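Visit report: Losik collection house, Flomley

Wednesday, June 18, 2025

Losik opened its Flomley site to visitors for one afternoon, and I went with Heather Fairweather from our test group. We wanted to see how they gather examples for their grasping policy, and whether any of the method could be copied for our own sorting work. Our host was Sumathi Poduval, who runs collection.

The site has two parts. The front office holds the servers and the review desks. The recording itself is done in ordinary homes nearby, and visitors are shown the output at the desks. No arm is used at this stage. Operators work with hand-held grippers, each carrying its own camera, and the policy is trained afterwards on the recorded motion. A phone on the gripper is part of the kit.

Poduval spent most of her talk on setting up. Before a session the operator runs a short calibration: jaws fully open, jaws fully closed, then a slow sweep of the room so that the tracking has something to hold on to. If the tracking drops out during a take, the take is thrown away. They used to patch gaps by interpolation and stopped in December, after the patched takes were found to teach small sideways jerks near the moment of contact.

Takes are kept short. An operator is given a task card with a start condition and an end condition, and nothing about the path between them. Heather asked whether this leads to messy data. Poduval said it does, and that the spread of approaches is wanted. What they do police is speed. Operators get quicker as a shift goes on, and the faster takes blur on the wide lens. The limit is 26 takes per task card, then a change of task.

Review is done in a tool called Grumeo, written in house. The reviewer sees both gripper views side by side with a plot of jaw width underneath, and marks the first frame of contact by hand. We watched 5 takes being marked. Two were rejected, one for lost tracking and one for a hand that came into view and moved the object. Grumeo also flags any take in which the jaws close on nothing, but it does not remove it; a reviewer decides.

The part of most use to us was the discussion of objects. Their earlier set, Thaler, was recorded on plain benches with plastic blocks and cups. Policies trained on it did well on benches and badly in kitchens. The present set uses food and household things on whatever table the home has, with patterned cloths left in place and daylight from the windows. 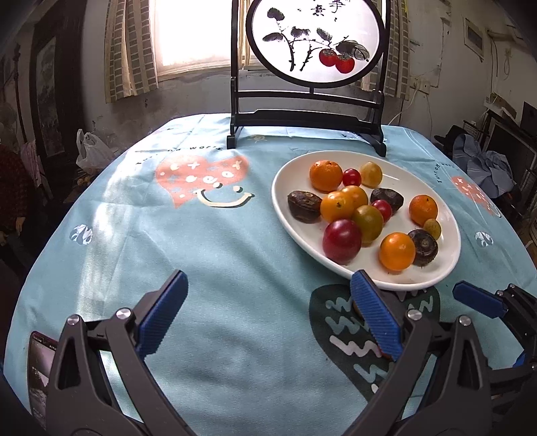 Small round produce is treated as a class of its own. A cherry tomato rolls when one pad touches it before the other, and the skin gives no warning before it splits. A tangerine is larger and dimpled, so the pads hold it well. Water chestnuts are hard and rough. Mixing them on one plate means the jaw width at contact varies a good deal within a session, and the policy cannot settle on a single closing distance. Glossy skins also throw small highlights, which upset an earlier version of their segmentation step.

I asked about force. The grippers do not record it. Poduval's view is that pad deformation seen by the camera carries enough of the signal for soft fruit — I am not convinced, and Heather is less so. We were shown no results on damage rates.

Points to follow up:

Ask Losik for the calibration procedure in writing.
Try the contact marking method on our own recordings.
Find out how they split homes between training and test. Poduval said by home, but the sheet on the review desk listed sessions.
Check the price of replacement pads.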